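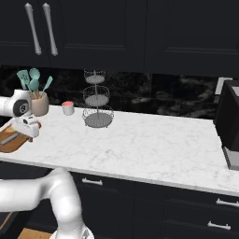 Attachment 1: counter layout B in the sim, left arm over the chopping board

Ticket: Wipe-down task stalls at the fruit stand
Product: Lurel home arms, kitchen task pack
Scene: Flundwood kitchen (the black cupboards and white marble one)
Status: Open, waiting on Ravn
Opened: September 6, 2022

What I was trying to do

Clear and wipe the worktop, start to finish, no help from me. I've been running Lurel in the simulator for a good while now because I want to know whether a pair of arms can do the boring bits of a kitchen yet, before I spend real money on real ones. Picking things up is pretty decent these days! Wiping round things is where it all goes a bit wobbly.

What happens

The job starts fine. It does the left end by the board, does the bit in front of the utensil pot, then gets to the three-tier wire stand and just sits there. No error on screen. After a while the log says "surface blocked, replanning" and it goes back to the board and does that bit again (very clean board by now). It never gets to the open stretch of marble between the stand and the big black appliance, and that's the easy part.

What I expected

Either lift the stand out of the way or go round it. I'd take going round it.

What I've tried

Restarted the scene. Same.

Turned the lights down, in case the shine on the marble was upsetting it. Same, only slower.

Took the stand out altogether. Works! Whole counter done in one go. So it's definitely the stand.

Put the stand back and took out the little white cup next to the pot. Stalls again, same spot.

Swapped the planner from Enis to the older one. It does go round, but it clips the bottom basket on the way and knocks the whole thing over, so I've swapped back.

Raised the replan limit from 700 to 3,000. It thinks for ages and then gives the same answer.

My guess

I think it's treating the stand as one solid lump as wide as the bottom basket, all the way up. You can see from the attachment how much air there is round the upper two tiers. There's plenty of room for an arm over the top of the bottom one, but if the planner fills all that in then I can see why it gives up. The baskets are empty too, so there's no fruit to worry about.

Update, same evening

Had a reply asking me to send the collision view. Sent. It does look like a fat cylinder to me, but I'm no expert — happy to be told otherwise.

Update 2

Told that wire shapes are getting proper outlines in the November release, and that Ravn needs to sign off the change first. Fine. Until then the workaround is to delete the stand before you press go. That's all right in a simulator and not much use in a kitchen, where I'd be the one shifting it, and if I'm stood there with the fruit stand in my hands I may as well have the cloth as well.

Please leave this open. Will rerun layout B when the new build lands and post the log.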